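A conversa começou na copa, porque era lá que havia café, e acabou quase três horas depois no corredor, já com o casaco vestido. Eu tinha ido à Cadach para falar com uma das formadoras do turno da manhã – a pessoa que, no papel, «prepara material para o sistema Huneck» e que, na prática, passa os dias a pegar em coisas e a pousá-las outra vez. Ela preferiu que eu não usasse o nome («escreve o que quiseres, mas a minha mãe lê tudo o que sai na internet»), e eu respeito, claro.

Há catorze pessoas na equipa. Quando ela entrou, em janeiro do ano passado, eram 5, e nenhuma fazia o que hoje faz. Ela vinha da linha de embalagem, onde se montavam conjuntos de cozinha para hotéis e refeitórios: talheres, conchas, cestos, tudo contado, tudo em caixas. A primeira coisa que lhe perguntei foi se tinha sido ela a pedir a mudança.

«Não pedi nada! Chamaram-me ao escritório e eu pensei que era por causa das férias. Disseram que a linha ia ter dois braços novos e que precisavam de gente com boas mãos para lhes mostrar o trabalho. Boas mãos, foi mesmo assim. Eu fiquei a olhar para as minhas.»

E ficou contente?

«Fiquei desconfiada. Estás a ver, pedem-te para ensinar a máquina que vai para o teu lugar, e tu dizes obrigada? Houve uma semana em que almoçámos todas caladas. Depois uma colega disse em voz alta o que as outras pensavam e a chefia teve de se sentar connosco.»

Dessa reunião saiu um papel, que ela tem fotografado no telemóvel e me mostrou duas vezes: quem passasse para a formação mantinha o contrato e a antiguidade, e o subsídio de turno continuava durante o primeiro ano. O que acontece depois do primeiro ano é assunto que ainda se discute, e foi a única altura da conversa em que ela baixou a voz.

Quis saber como é um dia normal, porque confesso que imaginava ecrãs e gente de bata. Ela riu-se. O trabalho faz-se com umas pinças de mão, com dedos como os do robô, e cada tarefa é repetida até ficar um registo limpo. Pegar num pauzinho, levantá-lo, metê-lo no cesto dos talheres. Voltar ao princípio. A parte mais engraçada (para mim, para ela nem tanto) é que a maior parte disto já nem se faz na fábrica, faz-se em cozinhas a sério, com mesas a sério.

«A Flurkura, que nos trata das casas, arranja-nos cozinhas onde vive gente. Ao princípio treinávamos numa bancada branca, tudo impecável, e os braços ficavam umas maravilhas naquela bancada. Mudavas a toalha e já não sabiam nada. Então agora vamos para onde há tralha, há brilho, há o micro-ondas e o garrafão e os frascos de toda a gente.»

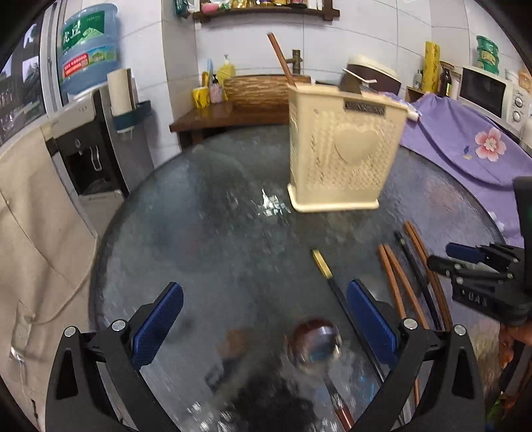

«E o vidro é o pior», continuou ela, a mexer o café que já devia estar gelado. «O vidro escuro, então! Tu vês o pauzinho e vês o reflexo, e a tua cabeça sabe logo qual é qual. A câmara, coitada, vê luz por todo o lado. Mas pedem-nos precisamente isso, as mesas chatas. Quando há uma mesa de vidro na lista, vamos à sorte para ver a quem calha.»

Pedi-lhe que me deixasse experimentar. Havia um par de pinças na sala ao lado, já com os dedos gastos, e uma caixa de pauzinhos de madeira. Senti-me logo muito confiante, fechei a pinça e o pauzinho rodou e fugiu-me para debaixo de um armário. À segunda, igual. À quarta consegui levantá-lo e deixei-o cair fora do cesto. Ela, com uma paciência de quem já viu isto muitas vezes, tirou-me a pinça da mão direita.

«Estás a apertar como se fosse com os dedos. Tens de te esquecer de que tens dedos. Entras mais baixo, quase deitada, e só fechas quando já estás parada. As pessoas da embalagem aprendem depressa porque já tinham ritmo. Os engenheiros demoram mais, não escrevas isto. Ou escreve, vá.»

Escrevi.

O objetivo para o verão eram 3.000 registos aproveitáveis, e a equipa entregou 3.232. Ela sabe o número de cor e disse-o com um orgulho que não tentou disfarçar. Um registo aproveitável é um em que não cai nada, a mão não tapa a câmara e o objeto acaba onde devia. Os outros vão para uma pasta à parte, que também serve para alguma coisa, embora ela não me tenha sabido explicar bem para quê. «Dizem que os erros também ensinam. Se assim for, os meus primeiros meses valem ouro.»

Perguntei pela linha antiga. Os dois braços estão a funcionar na montagem dos conjuntos mais simples, e as conchas e as peças compridas continuam a ser postas à mão. Das pessoas que lá trabalhavam, algumas passaram para a formação, outras para a expedição, e duas foram-se embora. Uma delas abriu um negócio de costura e a outra não disse para onde ia. Ela faz questão de que isto apareça no texto: «Não quero que pareça um anúncio. Houve quem não gostasse e saiu, e eu percebo. De pé oito horas a repetir o mesmo gesto já nós fazíamos, mas ali conversava-se. Com a gravação ligada tens de estar calada, e isso custou-me mais do que as pinças.»

E o corpo? As costas melhoraram, diz ela, que já não há caixas para levantar. Os pulsos nem por isso. A equipa pediu pausas mais curtas e mais frequentes, e conseguiu-as em parte. Pediu também luvas finas para usar por dentro dos punhos das pinças, que vieram no tamanho errado e ainda estão no armário.

Antes de eu sair falou-me da Ammann, o fornecedor dos punhos, que vai mandar uma versão mais leve. Ela já a experimentou e tem opiniões, muitas: o gatilho está melhor, o peso está melhor, mas a mola prende a meio curso e num pauzinho fino isso nota-se. Fez um relatório de duas páginas, o primeiro que escreveu na vida, e alguém lhe respondeu com perguntas a sério.

«Na embalagem, se uma coisa estava mal feita, nós dávamos um jeito e pronto, ficava o jeito dado. Agora perguntam-me porquê. Às vezes cansa, ter de saber porquê.»

Já no corredor, perguntei se voltava para a linha, se lhe dessem a escolher. Pensou bastante tempo, com a mão na porta.

«Às sextas, voltava. Às sextas havia bolo.»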